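Open Day Safety Walk-Through – Hand Demonstration Table
Site: Canditik learning rooms, Trovuvville
Date: Mon 24 June
Checked against: Bultau visitor demo list, January revision

Mark each line OK, FIX or N/A. Write the comment on the same day.

1. Route in and out
OK. Door opens fully and the handle works. Keep the stroller parking in the hall.

2. Floor
OK. Carpet is flat with no lifted edges. Loose toys get picked up between groups. A ball underfoot is the most likely trip in this room.

3. Power and cables
FIX. Extension lead to the Luik display was run across the walkway. Moved to the wall side and taped. Check the tape again after lunch.

4. Visitor numbers
OK. Limit is 11 at the table at one time, presenter not counted. The room sheet says 400 for the whole building, so the front desk keeps the door count.

5. Table and bin task
OK. Soft toys only, nothing with hard corners or button batteries. Bin goes near one end of the table so the presenter can reach it from the chair. Cable from the hand unit stays on the presenter's side.
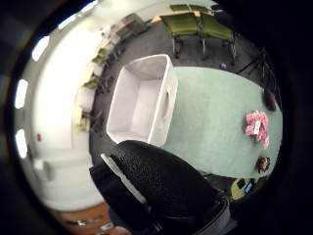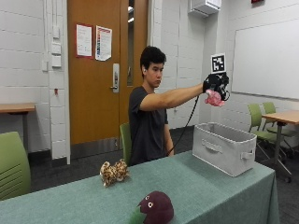 Bin and soft toys on the green table, with the black hand gear in use.

6. Hand unit
OK. Straps hold and the edges are smooth. Wipe down before each new wearer. Visitors under 7 may watch but do not wear it – the smallest strap setting is still too big for them.

7. Presenter
OK with comment. Presenter must be able to hear the room at all times. Agree on the stop word before the first group comes in and say it out loud once as a test.

8. Robot arm talk (Room 227)
FIX. Floor tape around the arm was worn through on the window side. New tape down before opening. Stop button tested twice, good both times. Arm stays off while groups change over.

9. First aid and fire
OK. Kit is at the front desk, seal not broken. Extinguisher tag is in date.

10. Closing
Switch off the Luik display at the wall. Bag the toys for washing. Put the hand unit on charge in the locked cabinet and return this sheet to the Canditik office.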